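Chapter 6
Looking After a Two-Arm Cell

The first cell I was ever responsible for had two arms, one floor and a cable that I managed to ruin in eleven days. I had read the manual. I had even highlighted it! But the manual talked about one arm at a time, and my trouble came from the fact that I had two of them reaching into the same few inches of space, each with its own cable, its own gripper and its own idea of where the middle was.

So this chapter is about the two-arm cell, and mostly about one of them, the packing bench we call Pladgate. I'll stick with Pladgate the whole way through, because I know it well and because nearly everything that can go wrong on a small cell has gone wrong there at least once. If you skipped Chapter 5 (the one on single-arm homing), go back and do it now. I'm going to assume you can home an arm, jog it by hand and stop it in a hurry.

What you'll be able to do by the end

Set the shared zero for two arms on one platform. Dress a cable so it survives a full day of wrist turns. Check a gripper for drift. Read the cell log and pick out the lines that matter. Write a handover note that the next person can use without calling you at home.

Words to know before we start

Shared zero is the one point both arms agree on. Cable dress means the path a cable takes along the arm, including the slack you leave at each joint. Meet point is the spot over the floor where the two grippers come together on one object. Drift is the slow creeping difference between where the controller thinks a gripper is and where it really is.

6.1 Getting to know the cell

Pladgate does soft-wrapped goods. That sounds easy and it isn't. A hard box tells you right away when your grippers are off, usually with a loud noise. Bubble wrap forgives you. It squashes, it lets you be a little wrong all morning, and then in the afternoon something slides out of a grip and you have no idea when the problem began. I like soft goods for teaching, though, since they force you to look closely at the meet point instead of waiting for a crash.

Before you touch a setting, I want you to spend some time just watching. Stand where you can see both wrists. Follow one cable from base to gripper with your eyes, then the other, and notice where each one swings wide. Chaiwat Suksawat, who taught me most of this, made me draw the cable paths in pencil before he'd let me near the controller. I thought it was silly. I now make my own students do it.

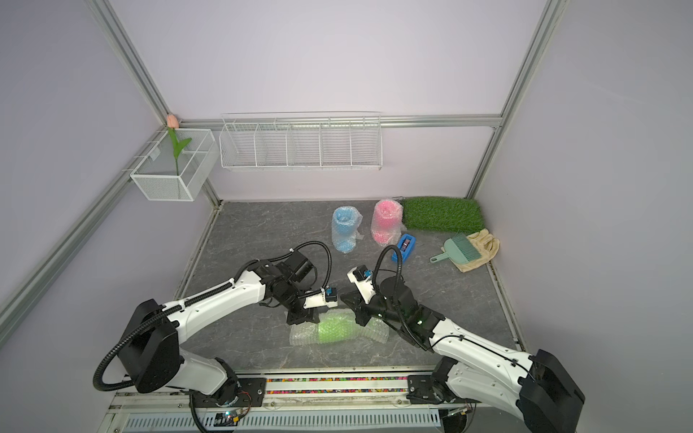 Figure 6.1 Both grippers at the meet point over a wrapped item. Compare the cable loop on the left arm with the arch over the right wrist.

The two cables don't follow the same path, and they don't have to. What matters is that each one has enough slack for the farthest reach and not so much that it can wander over to its neighbor. On Pladgate we check the dress every 200 cycles and redo it at 500, whether it looks fine or not. Those are our numbers for our bench. Yours will depend on your cable and how hard you work it.

6.2 The morning check

I do this in the same order every day, coffee in hand (well, coffee on the desk – keep it out of the cell).

First, with the power off, run a finger along each cable and feel for flat spots. Next, check the bolts at both base joints. Power up, home the left arm, then the right, and send both to shared zero at slow speed. Last of all, bring the grippers to the meet point with nothing between them and look at the gap from two sides.

If the gap looks different from the day before, stop there. Don't fix it yet! Write it down first, then go looking for the cause.

6.3 A log entry worth reading

On October 21, 2022, Ye-rin Nam left me a note that I still hand out in class:

"Cycle 1326. Right wrist slow to settle. Cable tie at elbow had slipped toward the gripper. Moved it back, re-homed both arms, ran 204 cycles, no repeat. Please look at the tie again tomorrow."

Look at how much is in there. She gives the cycle, the side, what she found, what she did and what she'd like from me. She re-homed both arms even though only one was acting up, and we'll spend most of Section 6.4 on why that was the right call.

Try it yourself

Before you read on, sketch the cable paths on a cell you have access to. Mark the widest swing on each arm, then write a note in Ye-rin's style for a cable tie that has slipped the other way, toward the base. Keep both pages, as you'll need them for the shared zero exercise.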